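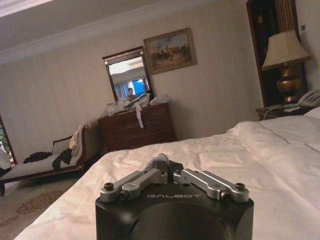
White sheets on the bed, back bedroom at Skistwood

From: Tavion Schumacher
To: Stendanora Quilters list
Subject: Re: Washing wool batting, and the October retreat

Cyril Clegg wrote:
> Does anyone on the list wash a quilt with wool batting in the
> machine? Mine is a double, hand quilted, and I'm frightened
> of felting it. Also, did we ever settle on beds for Skistwood?

Hello Cyril, and hello everybody,

Lovely to see your name pop up again, it's been far too quiet from your end of the valley! I've washed wool in the machine for years now and have only come to grief once, with an old batt I'd picked up at a market with no label on it whatsoever. If yours is the washable kind from Stubbs you should be fine on a cool, gentle cycle with a small squirt of wool wash. Go easy on the spin, and please don't let anyone talk you into the dryer. I dry mine flat over two clothes horses with an old towel underneath, out of the sun so the colours don't fade, and turn it whenever I put the kettle on (so, fairly often).

If the colours are at all doubtful — and I know how you love a red — dab a corner with a damp hanky first.

As for Skistwood, yes, it's booked. The house sleeps 6 and the whole weekend comes to $1000, plus $125 for the cleaning. Bring your own quilt for the bed, naturally, as half the fun is seeing them all laid out. I'll bring the Teller machine and my big cutting mat, and there's a decent table in the kitchen if you don't mind sharing it with the teapot.

Do let me know how the wash goes, and give my love to your sister.

Warmly,
Tavion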